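Weighing, soaking and steaming: getting the forage ration right

Most owners can state to the nearest scoop how much hard feed their horse receives. Far fewer can state the weight of the hay. As forage makes up the larger part of what a horse eats, errors in the haynet matter more than errors in the bucket, and they are also harder to see.

The usual starting point is dry matter. Hay and haylage both contain water, and the water contributes nothing to the ration except weight. A well-made meadow hay is mostly dry matter. Haylage varies a great deal more, and two bales from different cuts on the same farm can differ enough to change the size of the net. Feeding one kilogram of haylage in place of one kilogram of hay will therefore leave the horse short on fibre, even where the energy supplied is similar.

Heloísa Andrade manages the forage store at Durnside, a livery yard with 46 stables on the edge of Grenthorpe. When she took over, nets were filled by eye. She hung a spring balance by the store door and asked that every net be weighed for a week before anyone altered a ration.

"The heaviest net was more than double the lightest, and both horses were down on the board as having one large net at night," she says. "The board was not wrong. It just did not contain any information."

Durnside now writes all forage on the board in kilograms, as fed, with the batch beside it. A new batch is sampled before the old one runs out. Cores are taken from several bales, mixed in a clean bucket and sent off in a sealed bag with the air pressed out. A single handful from the outside of one bale is of little use, as the outer layer has often dried or weathered and does not represent the rest.

The report lists dry matter, crude protein, fibre, sugar and an estimate of digestible energy. For a horse in light work, the sugar and energy figures deserve attention first. For young stock and brood mares, protein and minerals carry more weight. Colour and smell remain worth checking for spoilage, but neither gives a measure of sugar, and pale, stalky hay can test higher than a green bale with plenty of leaf.

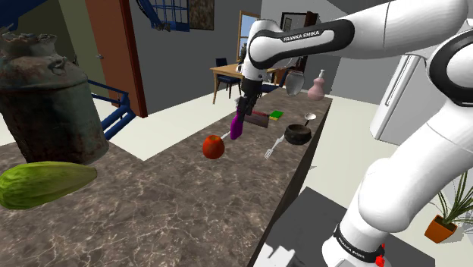 A Franka Emika arm above a marble counter, with a red apple close by.

Soaking reduces the sugar in hay by drawing it into the water. The loss depends on the time allowed, the temperature of the water and the hay itself, so a fixed percentage cannot be assumed. Minerals and some protein leave with the sugar. Where soaked hay forms the whole forage ration over a long period, a balancer is normally needed. Bacteria also multiply in wet hay, and faster in August than in winter, so a soaked net should be fed promptly and anything left over thrown away. The used water should go into a foul drain or a proper collection tank, never into a ditch.

Steaming does a different job. It has little effect on sugar but, if the whole net reaches a high enough temperature, greatly reduces live mould and bacteria and damps down dust. The temperature at the middle of the net is the one to check. Durnside uses a Manalo steam chest with a probe thermometer, and the cycle is timed from the point at which the centre is hot. A home-made box with a wallpaper stripper may warm the outside and leave the core in ideal conditions for growth.

Net design affects the rate of intake. Small-holed nets slow most horses, though some learn to manage them quickly and others become frustrated and eat too little. Andrade changed over to the Wirker small-mesh net for good doers only, and introduced it alongside a standard net for the first 8 days. Nets for shod horses are hung high enough to keep feet clear when empty. For unshod horses, part of the ration goes on the floor, which allows a more natural neck and jaw position.

Any change of batch should be made gradually. Mixing the old and new forage over one to two weeks gives the microbes of the hindgut time to adjust – a point often observed with hard feed and ignored with hay. Droppings, water intake and condition score should be noted during the change.

The spring balance at Durnside is checked against a known weight on the first Monday of the month. Nets are weighed dry, before soaking or steaming, and the figure on the board always refers to that weight.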